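Why does a fridge keep things cold?
2020-12-19

Hello, young readers! Today we go to the kitchen and we learn about the fridge. It stands there all day and hums a little, and we open it many times without thinking about it.

First, a small surprise. A fridge does not make cold. It takes heat away. Heat always likes to travel from a warm thing to a cooler thing. When you hold a snowball, the heat of your hand goes into the snow, so your hand feels cold and the snow melts.

Inside the walls of the fridge and behind it there are thin pipes. In the pipes goes a special liquid, which is called a refrigerant. When this liquid comes to the inside part, it turns into a gas, and for this it needs heat. It takes the heat from the air around your milk and your cheese. Then a pump, the compressor, pushes the gas to the outside part. There the gas gives its heat to the kitchen and becomes liquid again. After this the journey starts from the beginning.

You can feel something similar on your own skin. Put a drop of water on the back of your hand and blow on it. The water dries and takes some heat with it, and the place feels cool. 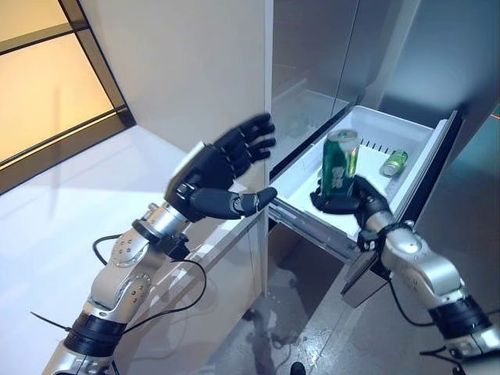
A tall green can over an open fridge drawer.

Now think about a can of drink from the cupboard. It has the same warmth as the room, for example 21 degrees. In the fridge it gives its heat to the cold air, slowly, until both are equally cold. A metal can lets the heat out quite easily. A thick plastic bottle needs more patience.

And why do we put food in the cold at all? In food live very small living things, the bacteria. In a warm place they grow fast and the food goes bad. In the cold they become slow, but they do not disappear, so also in the fridge we cannot keep soup for ever.

Ynyr Craddock, a reader from Metville, asked us in June: "Can I cool my bedroom with an open fridge?" Sorry, Ynyr, you cannot. The heat comes out again at the back, and the motor adds a bit more. Your room would get warmer!

New words
Refrigerant: the liquid or gas which carries the heat.
Compressor: the pump which pushes the gas.
Bacteria: living things too small to see with your eyes.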